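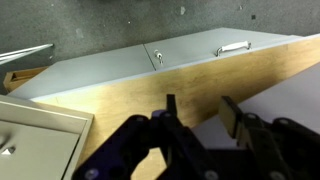
Zeman Grill to Hire 66 for New Hadport Restaurant

Zeman Grill has started taking applications for its second restaurant in Hadport, which is due to open in September on Urneck Road. The company plans to hire 66 people before opening day, including servers, line cooks, dishwashers, hosts and two assistant managers.

The new restaurant will seat 178 guests, making it larger than the company's downtown location. It will serve lunch and dinner daily, with a breakfast menu to be added later.

General manager Oľga Rusnák said most of the server and host jobs do not require restaurant experience. New servers will work alongside a trainer at the downtown restaurant for two weeks before taking their own tables. Line cooks should have at least a year in a commercial kitchen.

"We can teach someone the menu and the register," Rusnák said. "I look for people who show up on time and are comfortable talking to guests."

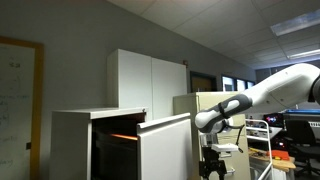
Both full-time and part-time shifts are available. Servers and hosts must be able to work at least one weekend shift, and closing staff should expect to stay until 11 p.m. Employees get a free meal on each shift, and those who work full time can sign up for health coverage after 60 days.

Applicants for serving jobs must be 18 or older. Hosts and dishwashers may apply at 16 with a work permit.

The company received 533 applications when it opened its downtown restaurant, and Rusnák said early applicants will be called first. Interviews will be held at the Hurklow Building, Room 2, from 10 a.m. to 4 p.m. Walk-ins will be seen as time allows.

Application forms are available at the host stand downtown. Completed forms can be left there or brought to the interview.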